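How to Clean and Descale a Metal Utility Sink or Wash Trough

Clevstead Property Services, Resident Guidance
Last reviewed 31 August 2026

This page explains how residents of Clevstead buildings may remove mineral scale from metal sinks and wash troughs in shared laundry and utility rooms. It does not apply to enameled, stone or painted fixtures. For those, contact the maintenance office before using any product.

What scale is

Scale is the chalky deposit left when hard water dries on a surface. It builds up fastest along seams, below faucets and on sloping panels where water runs slowly. Light scale wipes away with a mild acid such as white vinegar. Heavy scale comes off in stages and may need several treatments.

What you will need

White vinegar or citric acid powder
Dish soap
Two soft cloths and a nylon brush
A plastic scraper
Rubber gloves and eye protection
A spray bottle

Do not use steel wool. It leaves particles behind that rust. Never combine vinegar or any other acid with bleach, as the mixture gives off a poisonous gas.

Before you begin

Open a window or turn on the exhaust fan. Remove all items from the fixture and put the strainer aside. Wash the surface with dish soap and warm water, then rinse it. Grease left on the metal keeps the acid from reaching the scale.

Step 1. Test a small area. Apply vinegar to a spot near the drain and leave it for five minutes. Rinse and dry. If the metal has darkened or become dull, stop and report the fixture.

Step 2. Apply the vinegar. Spray flat surfaces until they are evenly wet. On upright or sloping surfaces, soak a cloth in vinegar and press it against the deposit.

Step 3. Wait 20 minutes. Wet the cloth again if it begins to dry out.
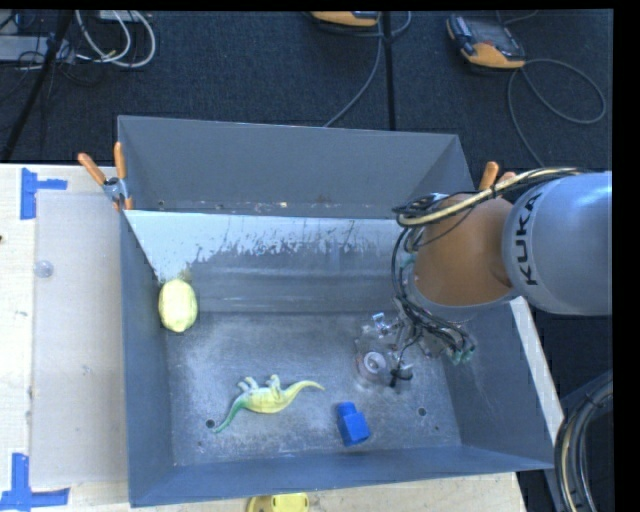

Step 4. Loosen the deposit. Hold the plastic scraper nearly flat and work from the edge of the scale inward. Use the nylon brush along seams and in corners. Do not force pieces that resist; repeat Steps 2 and 3.

Step 5. Rinse thoroughly with clean water and dry with the second cloth, including the seams.

Rust spots

Small surface spots can often be removed with a paste of baking soda and water, rubbed gently and rinsed off. Pitting, holes or leaks must be reported.

Reporting a problem

Send requests to Raelene Kingi, Building Maintenance, quoting form 544. Please include the building name, the room and a short account of any product already used on the fixture.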